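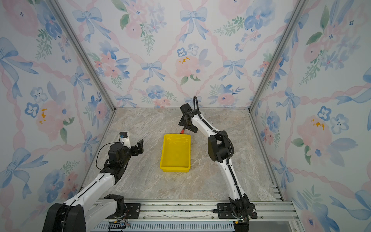
January
By Widad Sayegh, Koltell Wallcoverings

Section 4. Hanging patterned paper

This section covers paste-the-wall papers with a repeating pattern, including the Marti and Somville floral ranges. For plain papers, skip the notes on matching. For paste-the-paper rolls, read the soaking times on the label before you start.

Before you begin

The wall must be clean, dry and sound. Fill cracks, sand them flush and wipe off the dust. New plaster has to be sealed first. If the wall has been painted with gloss, sand it all over so the paste can grip.

Check that every roll carries the same batch number. Batches can differ slightly in shade, and the difference shows most on a pale background. Keep one label until the room is finished.

You will need:

- a level or plumb line
- a tape measure and pencil
- long scissors and a snap-off knife with fresh blades
- a paste roller and a small brush for edges
- a smoothing brush
- a seam roller
- a clean sponge and a bucket of water

CAUTION: Turn off the power at the breaker before working around outlets and switches. Do not let paste or water get behind a cover plate.

Marking the first line

1. Choose the starting wall. On a wall with a fireplace or a large window, start from the center of that feature and work outward. In a plain room, start near the least noticeable corner, usually the one behind the door.

2. Measure out from the corner a little less than the width of the roll, so that the first length turns the corner slightly.

3. Hold the level against the mark and draw a light pencil line from ceiling to floor. Do not trust the corner itself. Few corners are straight, and a lattice or stripe will show the error by the second or third length.

Cutting the lengths

4. Measure the wall from the ceiling to the top of the baseboard in several places and use the largest figure. Add 4 inches for trimming at each end.

5. Unroll the paper face up and decide where the pattern should meet the ceiling. With large flowers or bows, try to keep a whole motif just below the ceiling line. A rose cut through the middle looks like a mistake even when the rest is right.

6. Cut the first length and write TOP on the back in pencil.

7. Lay the roll beside the first length and slide it until the pattern lines up along the whole edge, then cut. On a straight match, the same part of the design sits at the same height on each length. On a drop match, every other length moves down by half the repeat. The label tells you which you have.

NOTE: Large repeats waste more paper. For a wall 260 cm high, allow for the full repeat on every length and buy a spare roll if the total comes out close.

Pasting and hanging

8. Roll paste onto the wall, going slightly wider than one length. Brush it into the edges by hand. Do not paste more wall than you can cover in about 10 minutes.

9. Set the top of the length against the ceiling with the spare paper overlapping. Slide the edge to your pencil line.

10. Smooth down the middle first, then out to both sides. If a crease forms, peel the paper back to that point and lay it again.

11. Crease the paper into the ceiling and baseboard with the back of the scissors. Trim with the knife. Snap off the blade often — a dull one tears damp paper.

12. Hang the next length with the edges touching. Match the pattern at eye level first. Small drifts at the top or bottom are less visible there, especially behind furniture.

13. Wipe paste off the face at once with a damp sponge. Do not rub. Go over the seams lightly with the roller, except on embossed papers.

Inside corners

14. Measure from the last edge to the corner at the top, middle and bottom. Cut the length to the widest measurement plus a narrow overlap.

15. Hang it, turning the overlap onto the next wall. Draw a new plumb line on that wall and hang the offcut to it, covering the overlap. The match will be slightly off in the corner. Line it up at eye level and leave it.

Drying

Leave the room at a normal temperature with the windows shut. Do not turn up the heat to hurry it along, as the seams may open. Small bubbles often flatten overnight. Any that remain can be slit with the knife and pressed down with a little Katau seam adhesive.

Section checked by Fergal McGrath.

Contact Koltell customer help | © Koltell Wallcoverings | Back to top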